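Two Grippers and One Comb

In a small workshop in Prernberg, the question of which hand a robot should have is answered slowly, one household object after another

By the time I arrived, Abelardo Tello had already put the coffee away. He does not like cups near the test table. He gave me a chair, a pair of cotton gloves which I never used, and a printed list of 387 objects that people keep in bathrooms, kitchens and the drawers between them. Some lines on the list were crossed out in pencil. Most were not.

Tello runs the gripper trials at Flotley, a small company that occupies the upper floor of a former button factory in Prernberg. The company does not build robots. It advises the people who buy them, and those people come mostly with the same problem: they have an arm, they have a camera, they have good software, and the arm cannot hold the thing they want it to hold.

"They spend months to choose the arm," Tello told me. "Then they choose the gripper in one afternoon, from a catalog. And the gripper is the only part that touches anything."

The two candidates on the table during my visit were both hand-held. This surprised me at first, as I had expected to see them bolted to the end of a machine. But for comparing grippers, Tello prefers to take the arm out of the question. A person holds the gripper, squeezes, and the fingers close through a set of linkages. A camera mounted on the tool looks down between the fingers and records what happens. If the grasp fails, one cannot blame the motors or the path planning. Later, when a design has earned it, the same fingers go on an arm and the trial is repeated there.

The first gripper is called the Bognár, after the street where its earlier version was drawn. It has long links and flat finger pads that stay parallel while they close. The second, the Dodholm, is shorter and stiffer. Its pads are narrower and it closes faster, and the visitors like it better when they pick it up, because it feels like a good pair of pliers. Tello asked me to try both before he told me any of his own results.

I began with a box of tea, which is too easy. Then a sponge, where the Dodholm was clearly better, as its narrow pads sink in and stay. With a bar of soap I was defeated by both. The soap turned slowly in the pads like a boat at anchor and fell on its corner, and Tello wrote something in his notebook without looking at me.

The objects which interest him the most are those with a handle. A handle looks simple. It is made for a hand, and the designers of robots suppose that what is good for a hand must be good for a gripper. But a hand wraps around a handle from all sides, and two flat pads touch a round handle only along two thin lines. Everything else depends on friction and on where the weight is. A heavy head at one end will try to swing down, and the two lines of contact become a hinge.

For this reason he uses hair combs and brushes. They are cheap, they come in many shapes, and their handles are often smooth and slightly tapered, so that the pads meet a different thickness at every height. If you hold such a thing too low, the head is far away and pulls. If you hold it high, you are too near the teeth, and the gripper can catch them.

"Vertical is the honest position," he said. "Lying on the table, a comb helps you. The table carries it. I want to see it when the table does not help."

He marks each attempt with one of three words: held, turned, lost. The middle word is the most important for his customers. A lost object makes a noise and somebody comes. A turned object stays in the gripper and travels to the wrong place in the wrong direction, and the error is discovered much later, sometimes in a closed carton.

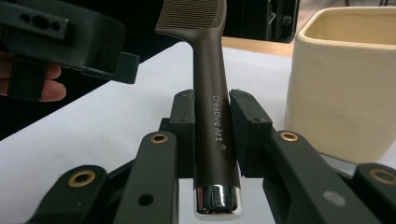 A comb with a tapered handle between the finger pads, seen from the gripper's own camera. A second gripper is at upper left.

The camera view has become almost as important as the grip. In the first version of the trials the recording was made from the side, on a tripod, and it was always the operator's sleeve that one saw best. From the tool itself, the pads, the handle and the links remain in the same place in every recording, so that a small rotation of the object is easy to notice. Tello showed me 2 recordings one after the other, and in the second I could see the handle creep by a few degrees before I could have felt it in my fingers.

There are disadvantages. The linkages come very near to the lens and take a good part of the view, and any object which is wider than the pads hides what is behind it. A customer who wants to use the pictures for training a model has to accept that a large share of each one is the gripper itself. Tello considers this acceptable. The software learns quickly what the gripper looks like, he says, and afterward it can use the position of the links as a kind of ruler.

On handles, his preference goes to the parallel pads, although he would like them in a softer material. On sponges, cloths and everything that gives way under pressure, he would choose the narrow ones. He has tried six pad surfaces so far, among them a ribbed rubber that holds very well and leaves gray marks on everything white. A maker of bathroom products refused it after one morning.

I asked if a customer ever leaves with a clear answer. He thought for a while. Sometimes they leave with two grippers and a tool changer, he said, which costs more and pleases the people who must maintain it less. More often they change the product a little, or the tray in which it stands, so that the handle always arrives at the same height.

Before I left he let me try the soap again, this time with the Bognár only and with the ribbed pads. It held. He reached for the pencil, then asked me to do it once more.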